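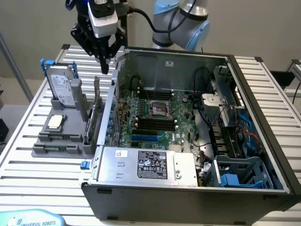
Old tower on its side, panel off. CPU socket and memory slots empty.

Dust, screws, and stuff that won't come clean: a few things that work at my bench

Did the yearly clean-out in January and kept notes. Mostly for me. Use what you like.

Screws first. Muffin tin, one cup per part. Side panel, drive cage, power supply, don't mix them. If you have to walk away mid job, lay a strip of masking tape across the top of the tin and write on it what goes where. I knocked a tin off the bench in the Dradthorpe place and was picking screws out of the floor mat for 30 minutes.

Stripped screw head: wide rubber band, flat over the head, push hard, turn slow. Works maybe half the time. After that, pliers on the edge of the head if it sticks up at all.

Dust. Take the thing outside or at least into the garage. Soft paint brush, the cheap kind, natural bristle. Short puffs of canned air with the can upright. Hold fan blades still with a finger. Same brush does window tracks, piano keys, the coils under the fridge. Wash it in dish soap afterwards, hang it bristles down overnight.

Never the house vacuum hose on a circuit board. Fine for the floor round it.

Sticky label gunk: cooking oil, let it sit, wipe, then dish soap. On bare wood don't, it leaves a dark spot. Hair dryer on low for those, peel from a corner.

Gray metal shelves with rust spots, ball of foil dipped in vinegar. Rub, rinse, dry right away. Dry it properly or your back where you started.

Cables. Bread bag ties are OK but old socks are better. Cut the cuff off, roll the cable, slide the cuff over. Write on it with a laundry marker. I have 7 chargers from a Grukau lamp set and now I know which is which.

Jars: screw the lids to the underside of a shelf, two screws each so they dont spin. Glass goes up, twist. Keep heavy stuff out of them.

Bench top gets a coat of paste wax twice a year. Glue drips pop off with a putty knife. Still on the same tin.

More when I get to the paint shelf.

COMMENTS (3)

benchrat444
Sock cuffs!! Did all the extension cords tonight. Ran out of socks.

harnevham_gran
Vinegar foil took the spots off my bread box, thank you. Does it work on chrome?

tinlid357
Egg carton does the same job as the muffin tin if you only have a few screws. Close the lid and put it on a shelf.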